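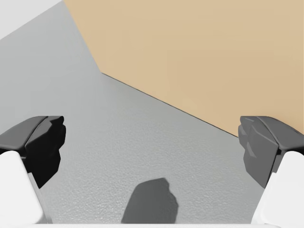
Workshop tips I stopped believing (and a few I kept)

8 min read

Search tips Search Clear

Every January I clean out the shop and the drawer where I keep torn-out tips from magazines, notes from the guys at the lumber counter, and printouts my sister sends me. This year I tried to use each one before deciding whether it stayed. Most went in the trash. I'm one person with a two-car garage and a bench from a closed school, so take it as that.

1. Rice in the toolbox keeps rust away

I doubt it. I put a sock of plain white rice in the steel box by the door last August and left it through the humid stretch. The chisels in that box rusted the same as the chisels in the drawer. What I got in addition was a hole chewed in the sock. Wipe the steel with a thin coat of paste wax or light machine oil before you put it away, and if the box sits on concrete, get it up on a couple of scraps. Silica gel packs do work, for a while, in a box that closes tight. Mine doesn't, and I'd bet yours doesn't either.

2. Toothpick and glue in a stripped screw hole

Keep this one. It's old and it's fine for a cabinet hinge or a drawer pull. Wood glue, as many toothpicks as will go in, snap them flush, wait overnight. People who say you can drive the screw right away are selling you a second repair. I wouldn't use it on a door that gets slammed. For that, drill the hole out to 3/8, glue in a dowel, and start over with a proper pilot hole.

3. Baking soda and super glue

The videos make this look like magic. It does set hard, and it sets so fast that you get no chance to move anything. I filled a chipped plastic drawer front with it and spent longer sanding the lump than I would have spent waiting on epoxy. Good for a tiny gap in something you don't have to look at. The fumes are nasty, so open the door.

4. Mark out a square layout with the 3-4-5 rule

Nothing wrong with the math. My complaint is with how people measure it. If you lay out a shed floor using three feet and four feet, a pencil line's worth of slop at the corner becomes a real gap at the far wall. Use the largest multiple that fits the space. Six, eight and ten is better, and nine, twelve and fifteen better yet. Then check both diagonals. If they match and your opposite sides match, you're square, whatever the framing square says. I dropped my framing square off a ladder years ago and trusted it for far too long afterward.

Snap the lines in blue chalk. Red doesn't come out of concrete, or out of much else.
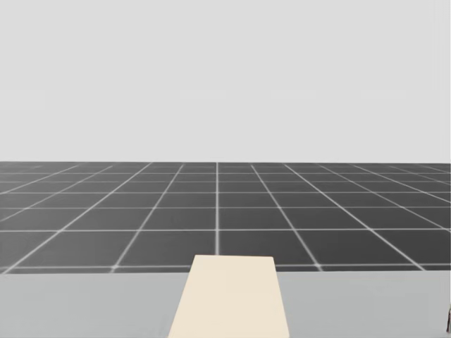

5. Vinegar cleans everything

It doesn't. Left overnight it will take rust off old pliers, and I've had good results with a jar of small hardware. Rinse well, dry right away, oil the joint. But it etches marble and limestone, and it has no business on a cast iron saw table, where it leaves a dull gray patch you'll be rubbing at for weeks. Never mix it with bleach. I saw that suggested on a printed handout, at a store, next to the mops.

6. Spend more on the clamp

I bought a pair of Presport bar clamps and a pair of the cheap Trotix ones and used both on the same glue-up, a bookcase for my neighbor Hongjun Cai. The joints came out the same. The Presport handles are nicer when your hands are cold. The Trotix pads fall off, so I stuck mine on with a dab of hot glue and forgot about it. Hongjun says I should have bought 20 of the cheap ones. He may be right, you never have enough clamps.

7. Freeze your candles, batteries, jeans, nylons

No. The freezer is for food. Alkaline batteries go in a drawer at room temperature, and condensation does them no good at all.

8. Label every jar

I resisted this for years on the grounds that I know what a wood screw looks like. Then I pulled a jar of brass number 6s out for an outdoor gate that wanted stainless. Masking tape and a marker. The label makers are a hobby of their own and the tape costs too much. 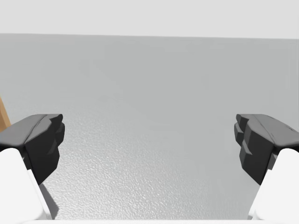

How long should I leave a glue-up in the clamps?

Go by the bottle, then add some for a cold garage. With ordinary yellow glue I leave an unstressed joint an hour and anything under strain overnight. Below 50 degrees I bring the work into the house.

9. WD-40 as a lubricant

It'll quiet a hinge for a few weeks. Then the squeak is back, with dust stuck to it. Pull the pin, wipe it clean, rub on a little white lithium grease, tap it back in. Takes 2 minutes a hinge, and I haven't had to redo the back door.

Still in the drawer: walnut meat for scratches, and something about potato peels and window glass that I can't read because the ink ran.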